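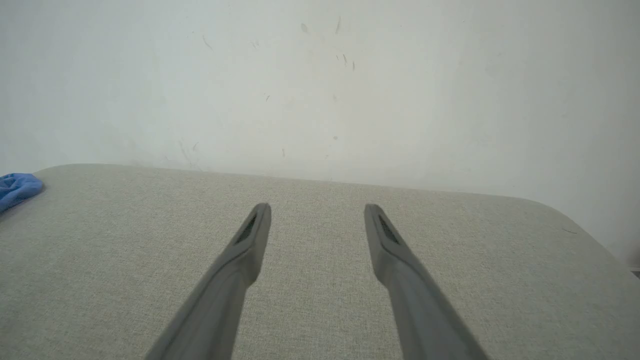 Figure 4. View from the wrist camera above the fabric-covered work surface, with both gripper fingers in view and a blue cloth at the left.

4.2 Changes in task allocation at the folding stations

The Clelmont site handles reusable cleaning cloths for offices and clinics. Before the trial, each folding station was staffed by one operator, who took cloths from a bin, flattened them, checked them for holes and stains, and folded them into stacks. In July the first of these steps was assigned to a two-finger gripper at two of the stations. Inspection and folding stayed with the operators. The wrist view in Figure 4 is the same one shown to operators on the station monitor.

Picking a single crumpled cloth is the part of the cycle with the most variation. The fingers close from the sides, and the grasp point is chosen from the visible folds. When the cloth lies near the border of the camera view, as in Figure 4, only part of it is available for this choice. The controller can then either shift the wrist and take a second view or pass the item to the operator. Jirayu Yimyam set the threshold between the two options together with the shift leads, and it was changed twice during the trial.

We logged 300 pick cycles per station and interviewed 7 operators. Interviews were carried out by Nhung Quách and Kanyarat Phromma in the break room, without supervisors present, and were coded by two of the authors independently. Nearly 200 of the logged cycles at the first station needed no operator action. The remainder were handed over, most often after a failed second view.

Three effects on the work were reported. First, reaching into the bin was less frequent, and operators with earlier shoulder complaints named this as the main benefit. Second, the pace of the station was now set partly by the gripper. Several operators described waiting with empty hands for a few seconds and then receiving two cloths in quick succession – a pattern they found more tiring than a steady manual rhythm. Third, operators began to watch the monitor during folding in order to anticipate a handover. This added a monitoring duty that did not appear in the job description and was not counted in the staffing plan.

The third effect was raised with site management, and a sound signal was added for handovers. Operators at the second station turned it off within the first week, as it could not be told apart from the signal of the neighboring press. A light on the bin was used from then on. Whether it reduces monitor watching was not measured. The comparison with the Drullombridge site, where the operators also choose the pick order, is given in Section 4.3.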